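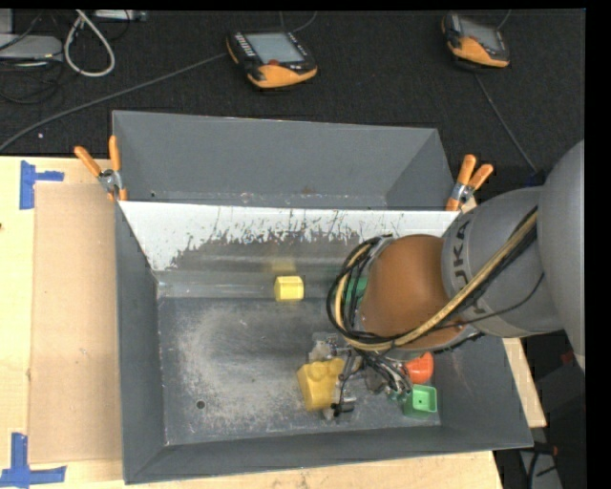 The Sound of Tramell Street: A Report on Our Neighborhood Listening Project

By Hernán Mamani and Thibault Rey

Introduction

When our instructor first asked us to pick something ordinary and study it for a whole term, Thibault wanted to do bread and I wanted to do buses. We argued for most of a lunch period. In the end we settled on a thing we had both been complaining about without noticing that it could be a project, and that was noise. Thibault lives above the bakery on Tramell Street and I live two blocks over, behind the Radwan building, and both of us had spent the spring sleeping with pillows over our heads.

So our question was a simple one: what does Tramell Street sound like over the course of a day, and do the people who live there mind it as much as we do? We thought we already knew the answer to the second part. We were wrong, and I will get to that.

Background

Tramell Street runs downhill from the old Treltard warehouse to the river. At the top end it is mostly workshops and a tile store. In the middle there are apartments over shops, and at the bottom there is a little park with a fountain, a playground and a great many pigeons. Delivery trucks use the street in the early morning as a shortcut to the bridge, and the pavement near the bakery has a dip in it that every truck finds with its back wheels. If you have ever heard a loaded truck hit a dip at five in the morning you will know what got us started.

Before doing anything ourselves we read what we could find in the library about sound in cities. A lot of it was more technical than we could manage, I will admit, but two ideas stayed with us. One is that loudness and annoyance are different things, and that a quiet sound you can't predict may bother you more than a loud one you expect. The other is the idea of a sound walk, where you follow a set route slowly and without talking and write down whatever you hear. We liked this very much, partly because it cost nothing.

How we did it

We chose 3 listening spots: the loading door at the top of the hill, the bench outside the bakery, and the fountain in the park. At each one we sat for ten minutes at a time and filled in a sheet with columns for the time, the sound, where it came from if we could tell, and how strong it seemed to us on a scale we made up ourselves. We also used a free sound meter on Thibault's phone. We know a phone is no proper instrument and we have not leaned on those readings, but it was useful for comparing one spot with another on the same morning.

We did this in the early morning, at midday and in the evening, all through July. I took most of the mornings, because Thibault can't be spoken to before nine. He took most of the evenings, and his sheets from the park are much better written than mine, with whole sentences about swifts.

For the second part we wrote a short questionnaire and put it through doors along the street, with a box in the bakery for people to drop it back. We asked which sounds they noticed, which they disliked, which they would miss if they went away, and whether they had ever complained about any of them. Mostly people answered in a line or two. A few wrote a page and a half, on both sides, and one lady drew us a map.

What we heard

Altogether we wrote down 2,782 separate sounds. We had told ourselves we would reach 3,000 and we came nearly all the way, but it rained hard for the last stretch and the sheets kept turning to mush. Sorting them took far longer than collecting them. We went back and forth over whether a dog barking for a minute was one sound or forty, and decided on one, unless it stopped long enough for you to think it had finished.

Traffic came first at the top of the hill and outside the bakery, as we expected. Voices came second, and there were many more of them than either of us would have guessed: people calling up to windows, people on the phone, children being told to hurry. In the park the order changed completely. The fountain covers nearly everything there. You can watch a bus go past on the river road and hardly hear it, and I found after a few sessions that I had stopped hearing the fountain as well, and had to remind myself to write it down.

The time of day mattered more than the place. The early mornings were quiet on average but had the sharpest sounds, with the trucks, the bakery shutter and the bottle bins. At midday the street was at its loudest and also its most even, a sort of steady wash. Evenings were the most varied. There was somebody practicing the trumpet near the Radwan building who improved a good deal over the month, and we would both like to thank them.

What people told us

Now for the part where we were wrong. We were certain that the trucks would be the great enemy of the street. Some people did name them, and one gentleman had written to the city about the dip more than once. But the sound that came up most often as a dislike was the beeping of the crossing signal at the bottom of the hill, and right behind it was the music from Pokeo, the lunch place, which has a speaker over its door. Neither of those was especially strong on our sheets. What people objected to was the sameness of them, and the feeling of having no say.

We did talk about the crossing signal at some length, because it is there for people who can't see the lights, and we don't think anyone should want it gone. Several people who disliked it said the same thing themselves. One suggested a signal that gets softer at night, and we later read that some crossings do adjust to the noise around them, so it may be worth asking the city which kind ours is.

The question about what people would miss gave us our favorite answers. The bakery shutter was the winner, and this is the very sound that Thibault had been cursing since he moved in. People said it told them the night was over. One man who works late said he tries to be in bed before he hears it. Others named the fountain, the swifts, the children in the playground and the bells across the river, which we had only caught when the wind was right.

Problems and things we would change

Our made-up scale was the weakest part. My four was often Thibault's two, and we only found this out when we sat together at the bakery bench and compared sheets. Next time we would do several practice sessions side by side first. We also had very few answers from the top of the hill, where the people are mostly at work and have better things to do than fill in a form from two students. And one summer month is only one summer month. With the windows shut in winter it would be another street.

What we would like to do next

Thibault wants to repeat the evening sessions in the cold season and see what is left when the swifts and the trumpet have gone indoors. I would like to take our results to the owner of Pokeo, who has been friendly to us and may not know how far the speaker carries. We have also left a copy of this report at the bakery, next to the box, for anyone who filled in a form. The lady who drew the map has asked for hers back, and we have made a tracing of it for our folder.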